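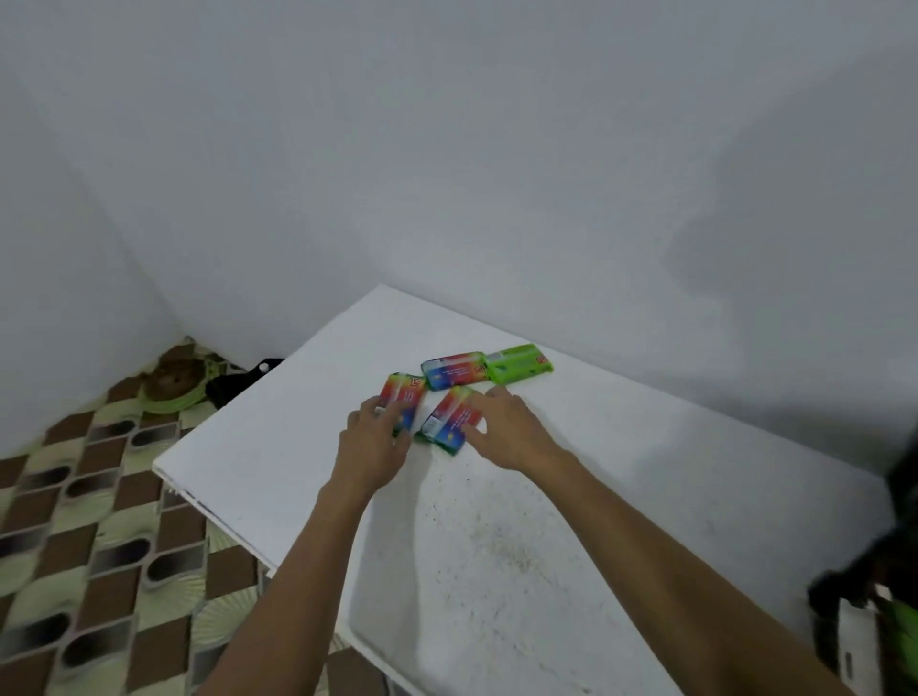 Nermina Kovačević
Staff writer, robotics and automation

At Werkden, a small research company, the best teaching material this August was soap. People picked up the packs, turned them, put them in a drawer and took them out again, at a white table in the corner of a room. The video, seen from the height of the eyes, went to a two-armed robot called Tilow.

The question behind the project is easy to say. Can a robot learn to tidy from people who never touch the robot? The usual way is to guide the machine by hand or by remote control, and this is slow. An operator gets tired, and the robot moves like a tired operator. Werkden's method, named Faltis, takes the movement of the human hands from the video and translates it into targets for the arms. Only at the end does it add a little practice on the real robot.

The result surprised the team. With 40 hours of human video and 11 hours on the robot, Tilow could fill a drawer it had not met before. The same robot, trained only on its own 11 hours, often stopped after the first pack - it held the soap above the drawer and waited.

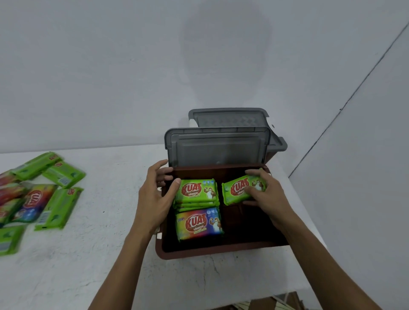 Packing soap into a drawer with low dividers. The left hand holds the stack while the right hand adds a pack.

What the video seems to teach best is the work of the second hand. Many robot programs treat it as a spare. In the recordings it steadies a stack or holds a box at an angle, small things that people do without thinking and would forget to write in an instruction.

Not everything passes from a person to a machine. Fingers feel when a wrapper slides, and the video does not show this. In some 18 trials with thin, shiny wrappers Tilow dropped the pack eight times. The next version, Bedoya, will have touch sensors in the fingertips, and the soap will stay on the programme until winter. After that the team wants to try folded towels.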